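Hernlow Court Residents' Association
Minutes of the February meeting, held in the ground floor meeting room, 7:00 p.m.

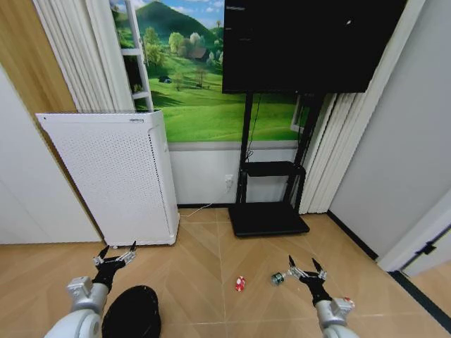 Present: 26 households represented in person, 4 by written proxy. The quorum was met. The chair opened the meeting at 7:05 p.m. and the secretary took the minutes.

1. Minutes of the previous meeting

The minutes were approved with one correction. Under item 5, "north stairwell" should read "south stairwell." The secretary will send out the corrected copy.

2. Matters arising

The broken latch on the side gate has been replaced. The bill came in under the amount approved last time and has been paid.

The letter to the city about the streetlight on Tichý Street has been sent. The city has acknowledged it and given no date for the repair. The chair will write again before the next meeting if the light is still out.

The spare key to the meter cupboard is still missing. Residents of the south building are asked to check at home. If it is not found the lock will be changed and the cost taken from the general fund.

3. Heating and the Plotisano contract

The current service contract with Plotisano for the shared boiler ends in June. The chair reported on a call with the company. Plotisano has offered to renew on the same terms for two years, with one annual inspection and emergency callouts billed separately.

Several residents of the top floor said their radiators were slow to warm in the mornings during the cold spell. One resident said hers had been bled twice and was no better. A resident from the second floor said his apartment was too warm and he kept the windows open most of January. It was suggested that the system had never been balanced after the pipe work in the south building, and that this should be looked at before any contract is signed.

A second quote has been requested from Vikska. It had not arrived by the time of the meeting.

Agreed: to ask Plotisano for a price for balancing the whole system, and to put off the decision on renewal until the Vikska quote is in. In favor 27, against 1, abstained 2.

4. Laundry room

The older of the two dryers stopped working in January. The repair shop looked at it and quoted $687 for a new motor and drum bearing, parts and labor included. The machine would then carry a 10-month guarantee on the repair only.

There was a long discussion. Some residents wanted the repair done right away, as people with small children are waiting for the other dryer in the evenings. Others thought it poor value on a machine of that age and wanted prices for a new one. A resident asked if the dryer could be removed and not replaced, and the space used for drying racks. This had little support. It was pointed out that the vent would have to be cleaned in any case, and that the lint screen on the working dryer is often left full.

A proposal to spend the $687 was put to the vote and failed, 12 to 18.

Agreed: the secretary will get prices for a new dryer of the same size, with delivery and removal of the old one included. Until then the sign-up sheet on the laundry room door will be used, with one slot per household per evening. Residents who do not need their slot should cross it out.

5. Bicycles

The racks behind the north building are full, and a number of bicycles there have flat tires and have clearly not been ridden for a long time. The same was done three years ago, when tags were put on every bicycle and those still tagged after a month were given away.

Agreed: tags will go on at the start of March. Residents should remove the tag from any bicycle they want to keep. Anything still tagged at the end of the month will be moved to the basement, kept there for 10 weeks and then donated. Notices will be posted at all entrances in advance. Residents who are away during March may ask a neighbor to remove the tag for them or send a description of the bicycle to the secretary.

A request for a covered rack was noted. It will be discussed with next year's budget.

6. Noise and quiet hours

Two complaints were received about drilling after 9:00 p.m. in the north building. The work is now finished. The chair reminded the meeting that quiet hours run from 9:00 p.m. to 7:00 a.m. and that drilling and sanding are not allowed on holidays.

A resident asked for piano practice to be covered by a separate rule. After some discussion it was left to the neighbors concerned to settle between themselves. The item can come back if they do not.

7. Garden

The two raised beds by the parking lot are free this year. Anyone who wants one should write to the secretary by the end of March. If more than two households ask, there will be a drawing.

The hose was left connected over the winter and has split at the tap end. A new one will be bought in spring.

The lower branches of the linden by the entrance hang over the footpath. The chair will ask for a price for trimming. No one is to cut the tree themselves.

8. Any other business

A resident reported that parcels are being left on top of the mailboxes and two have gone missing. Residents are asked to tell the delivery companies to ring the bell. The idea of a parcel locker was raised, and the secretary will find out what one costs.

The recycling bins are being emptied one day later than before. The new pickup list is on the notice board in both buildings.

One resident asked for the minutes to be sent by e-mail as well as posted. Anyone who wants this should give the secretary an address.

9. Next meeting

The next meeting will be held in April at 7:00 p.m. in the same room. Items for the agenda should reach the secretary two weeks ahead.

The meeting closed at 8:50 p.m.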